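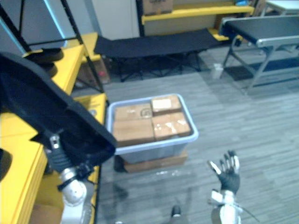
A morning with the packing robot at Fivitz

The site is on the edge of Tevutum, behind the old Derkach building, and you have to ring twice at the side gate. I went in December with a small party from our maintenance group. We run two fixed arms at our own place and wanted to see how another crew looks after a two-armed machine that works among ordinary shelves and boxes.

Radymyr Hrynyshyn met us at 9.30. He keeps the robot running and does most of the repairs himself. Prurkance, the firm that owns the site, pays for parts, but the routine is his own and he has it written up on a sheet by the door.

The working area is carpeted, which I had not expected. There are yellow shelving units, a black-topped table on a silver metal frame, and light-blue plastic bins with cardboard boxes in them. The task that morning was handling a large black fabric bag next to one of the bins. The left arm held the bag and the right hand was open with the fingers up. Boxes are easy, Radymyr told us. They keep their shape. Fabric folds differently each time, and most of his stoppages come from bags.

The two arms do not end in the same thing. On the left is a black gripper. On the right is a hand with a black glove over it and white pads on the fingertips. The pads wear first. He wipes them at the start of each shift with a damp cloth, no solvent, and presses each one with his thumb to see if an edge lifts. If it does, the pad comes off and a new one goes on before the machine is switched to work. He had tried gluing edges back down and gave it up when the glue went hard and the hand began dropping thin card.

The gripper gets a different check. He opens and closes it with nothing in it, then on a test block, and listens. A dry click means grit in the linkage, and the carpet supplies plenty of that. He vacuums the floor at the end of the day and cleans the linkage with a soft brush. Grease is used sparingly as it picks up fibres.

Cables were what our group asked about most. There is a thin dark one trailing from the right forearm, and Radymyr runs his hand along it every morning with the power off. He is feeling for flat spots. The first cable failed at the bend near the elbow after 603 hours, and he now changes it well before then. The swap takes 19 minutes if the connector comes out cleanly. He leaves enough slack for a full reach across the body and then moves the arm through its range by hand, slowly, before fixing anything down. We tie ours much tighter and have had two breaks this year, so I made a note of that.

After a cable change he runs 7 test lifts with a packed box. If three go wrong he stops and starts again from the connector. He does the test at low speed and stands outside the reach of both arms, with the stop button in his hand.

We also saw the fault book. It is a plain notebook with the time, what the machine was holding and what was done about it. Entries are short. "Bag slipped, left. Jaw brushed out." "Right thumb slow, pad replaced." He said the middle part is the one people leave out and the one he reads back most often.

Spare pads are kept in a drawer by the sheet, with one cable ready made up. A spare gripper is on order and had been for a while.

We had tea at 11.45 and were back at the gate soon after noon. Parking is on the street only, and the bus stop is on the Derkach side. Radymyr has agreed to send us a copy of his morning sheet, and I will pass it round when it comes.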